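Why I'm Keeping the Old Tower

My town, Wurkley, threw out more than 200 desktop computers last September. I know because they sat in a heap behind the library, and I walked past that heap every morning feeling cranky. Most of them were a little slow. That was the whole crime!

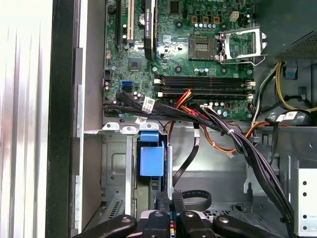
I'm not a purist. I type this on a thin laptop that I can't open without ruining it, and I like it fine. But I paid $377 to have its battery swapped at a shop in Zultbridge, and the guy sighed the whole time – like I'd asked him to fix a toaster. My mom's old sewing machine came with a little booklet that showed where every screw went. When did we stop expecting that?
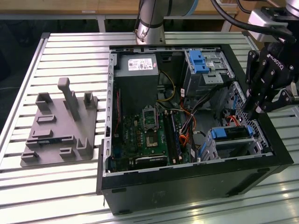

An open desktop tower, with its processor socket empty.

People tell me repair is a hobby for folks with too much time. Maybe so. I'm 58 and I have a job, a yard and a bad knee, and I still think the stuff we buy should come apart with a normal screwdriver. If a company wants my money, it can sell me the part too, at a price that doesn't make me laugh out loud.

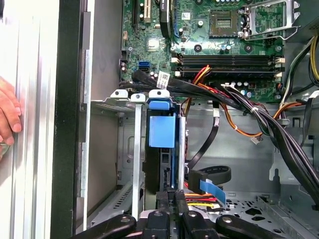
The county over in Munarance has a repair counter at the dump now (coffee's terrible, go anyway). I'd like one here. I've written to the town twice and I'm working on a third letter, which is getting pretty long.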